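Speaker notes – "The big white table" (short talk, lunchtime slot)

Don't read from the slides. Water first. Say hi to the Lanside people up the back.

OK, so hello everyone, thanks for giving up your lunch. I'm going to talk about a table. I know! But I've worked at shared tables for most of my career and I reckon they tell you more about a workplace than the org chart does.

Start with the Indley story. When we moved into the Indley building we had 21 people and a desk for each of them, and every desk was full of stuff by the end of the first week. Mugs, chargers, someone's bike lights, a drawer of soy sauce sachets (pause, someone always owns up). Then Venla Lappalainen came over from the Keskinen office and asked where we put things down. I said, well, on our desks. And she said no, where do you put things down when you're working on them together? I didn't have an answer for her.

So we got rid of a few desks and brought in one big table. White top, nothing fancy. Impi Ikonen found it second-hand for $264 and I still think that's the best money we've spent – the delivery cost almost as much, but let's not go there.

Next two slides, click through slowly.
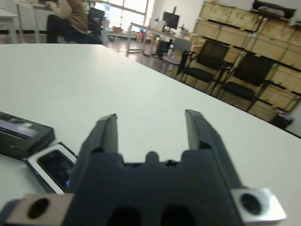
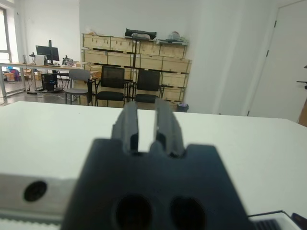 The rule we ended up with is dead simple. If it's on the table, you're using it now. If you're not using it now, it has a home somewhere else. Phones are the grey area (they always are) and I gave up fighting that one in April. Yours can sit there while you work, just pick it up when you go.

Crates! Spend a bit of time on crates, because people ask. I love open wooden crates for storage. You can see what's in them, you can pull one out and carry it to the table, and when you're done the whole lot goes back in one trip. We tried cupboards with doors at the old Canico place and it was a disaster, things went in there and were never seen again. I once found a birthday card in one for a bloke who'd left the year before.

The catch with crates is the top. The top of any storage unit is a magnet for bags. You walk in, your arms are full, there's a flat surface at a handy height, down it goes. I don't get too worked up about it now. A bag up there for the day is fine by me, and it's better than a bag under someone's chair. What I do watch for is stuff that's been up there so long we've all stopped seeing it.

Ask the room: who's got something on top of a cupboard at work right now that isn't theirs? Hands up. Wait for the laugh.

Clearing the table takes us roughly 11 minutes at the end of the day, and that's with chatting. We did it by roster for a while and everyone hated the roster, so now whoever's still around just does it.

If there's time – colour of the tabletop. White shows every pen mark and coffee ring, and I like that, it gets wiped. If we're running late skip this and go straight to questions.

Leave the last ten minutes for questions. Somebody will ask about cables. Tell them I'm still working on cables.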